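Home Care > Wood & Furniture > Frequently Asked Questions
Last updated: December
Search the help pages… Go

Wooden tables: polish, oil, wax and other things people want to sell you

These are the questions that come in most often at our repair shop in Pledham. The answers are by Ebony Fairweather, who has been refinishing tables for 27 years and doesn't sell polish.
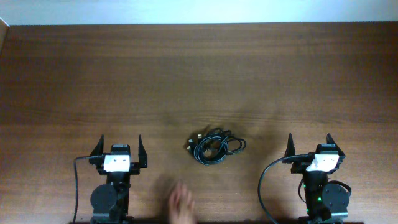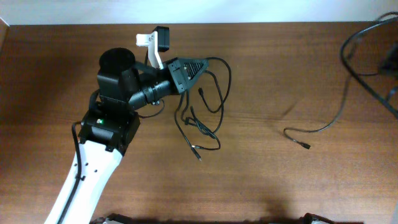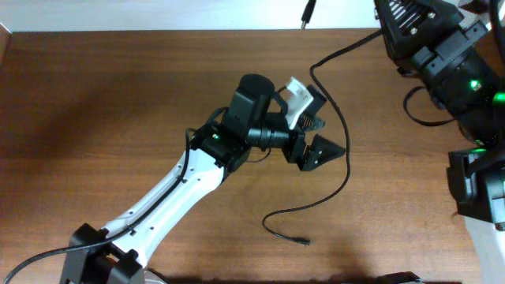
Does wood need to be "fed"?

No. The tree is dead and your table isn't hungry. Oil on bare wood can slow down stains and make the color deeper, and that is worth having, but it doesn't nourish anything. If your table has a hard clear coat on it, the oil can't get to the wood in the first place, so it sits on top and collects dust. One bottle I was sent to try promised to "draw out tired streaks." Look at the darker streaks and small knots in the first picture above. Marks of that kind usually belong to the wood, and no cream is going to draw them out. You may like them or not like them, but please don't pay to have them treated.

How do I know what finish I have?

Put a drop of water somewhere out of sight and leave it for 15 minutes. If it stays in a bead, you have some kind of sealing coat. If it soaks in and leaves a dark spot, the wood is bare, oiled or badly worn. This is a rough test and it has fooled me more than once, mostly on old waxed tables, where the water beads for a while and then sinks in. The seller's word is not a test at all. "Natural finish" on a tag can mean anything.

What do you clean a table with?

A soft cloth, warm water and a very small amount of dish soap. Wring the cloth until it stops dripping. Wipe with the grain, then dry with a second cloth. People are let down by this answer and ask what I really use. That's what I really use.

Is spray polish bad for wood?

Mostly it's just a waste of money. The shine is a thin film that you'll wipe off within a few days. My bigger complaint is with sprays that contain silicone, because they can get into small cracks and ruin any new finish somebody tries to put on later – you get little craters all over, and it takes a lot of work to fix. Labels are not always clear about it. If I can't find out what's in a can, I leave it on the shelf.

Does Triltetti oil do what it says?

I get this one a lot since the Wamgate home show, where they had a big stand and a man with a shiny board. I've used it on two tables. It goes on well, it smells fine, and it looked the same to me as the plain oil I buy for much less. The label says it guards against heat, and I put a hot mug on a test board and got a ring. Maybe I needed more coats. The label didn't say so.

Can you get rid of white rings with mayonnaise? Toothpaste? An iron?

White rings are usually moisture caught in the finish. Many of them fade if you leave them alone for a week or two, so whatever you smeared on last tends to get the credit. Mayonnaise is an oily way of waiting. Toothpaste is a mild abrasive, so it may take the ring away along with some of the finish, and then you have a dull patch in the shape of your thumb. An iron over a cloth does sometimes work. It also sometimes makes the finish go soft and print the weave of the cloth into it, and I'm the one who gets that phone call. If you must, use the lowest heat and lift it every few seconds.

Black rings are another matter. Those are in the wood, and it's a sanding or bleaching job.

Should I sand it myself?

Maybe. If you know it's solid wood, you have a spare weekend and you won't cry over the result, go ahead. If it's veneer, I'd say no, since the top layer can be very thin and power sanders are quick. Online guides like to tell you to work all the way up to 1000 grit. I stop long before that on a table. Going very fine can stop some finishes from soaking in, and I doubt your dinner guests can feel it.

Do walnuts hide scratches?

They put a little oil in the scratch, so it looks darker. It wears off. Fine if company is coming at 6 p.m.

A store wants $266 for a five-year protection plan. Is it worth it?

Read the part about what isn't covered before you read anything else. The one a customer brought me from Uddin left out scratches, sun fading, heat marks and "gradual wear" – so I couldn't work out what was left apart from one big spill reported quickly. There may be better plans out there. I haven't seen one. For that price you could have a small tabletop stripped and refinished here, depending on the state of it.

How often should I wax?

When it looks dull and buffing with a dry cloth doesn't help. For many tables that's once a year, for some it's never. Any schedule printed on a tin of wax was written by the people who make the wax.

Will sunlight hurt my table?

It will change the color. Cherry goes darker, walnut tends to go lighter, and most clear coats yellow a bit too. Products that claim to block this may slow it down, but I've never seen one stop it. Curtains are cheaper. Move the fruit bowl now and then or you'll have a circle under it.

Can you tell me what my table is worth?

No, I fix them. Bring it in or send a picture taken in daylight and I can tell you what the repair would cost.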